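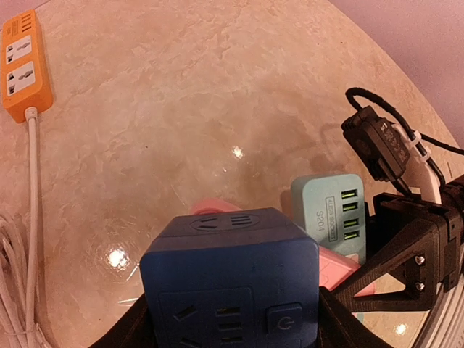 Leif Rønning thought I had the lapsed list all wrong. People who stop opening a newsletter haven't gone off the company, he told me, they've gone off the newsletter, and I should stop treating the two as the same thing. He said it in the comments on my draft, in the margin next to my definition of "inactive", and I grumbled for an afternoon and then rewrote most of this section.

4.2 Who counts as lapsed?

So, the definition. In the first draft I called a subscriber lapsed after 90 days without an open. It's the number I'd always used at work (I ran the Warnham mailing list before I started on this paper) and I never really questioned it. The trouble is that opens are a shaky thing to measure. Some mail programs load the pictures in a message before anyone has looked at it, and some people read the whole thing in a preview pane with pictures off, which makes a loyal reader look like a ghost.

I kept the 90 days but swapped opens for any sign of life at all: a click, a reply, a log-in, a purchase, a call to the sales desk. That last one was a pain to collect! Pin-yu Choi matched the call notes to the email addresses by hand, and where a note had only a company name on it we left it out. After all that we had 432 people on the lapsed list, a good deal fewer than I'd started with.

4.3 The win-back messages

Everyone on the list got one of two emails. The first was the usual "we miss you" note with a discount code in it. The second was plain text, signed by Hugo Olmedo, and asked a single question: would you like to hear from us less often? I wrote both of them, so if you think the plain one is better written, I may well have been rooting for it without meaning to. Sverre Söderlund did the random split and didn't tell me who was in which group until the replies had stopped coming in. 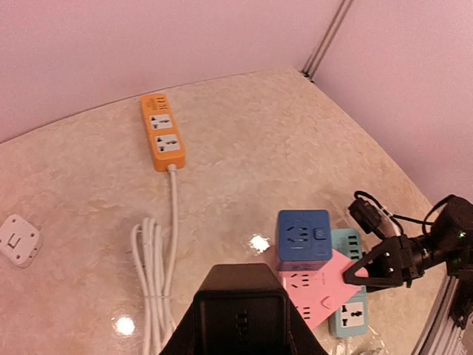
Figure 3. Orange power strip with white sockets on a light marble-patterned tabletop.

The plain email got 63 replies and the discount email got 12. I counted a reply only if a person had typed it, so out-of-office messages are gone, and so are the bounces. Quite a few of the people who wrote back to Hugo wanted the monthly edition, and a handful asked to be taken off altogether, which I've kept in the reply count (they did answer the question, after all).

What I can't tell you is whether any of this leads to sales. The discount group may have used the code quietly without writing to anyone, and the Altthorpe store system doesn't keep codes against email addresses, so I have no way to check. Ottar Haugland has suggested running it again in November with a separate code for each person. I'd like to do that, and I'd add a third group that gets no email at all, because right now I don't know how many would have drifted back by themselves.

14 shares | 3 comments

Contact the author | Copyright Nimura Working Papers | Back to top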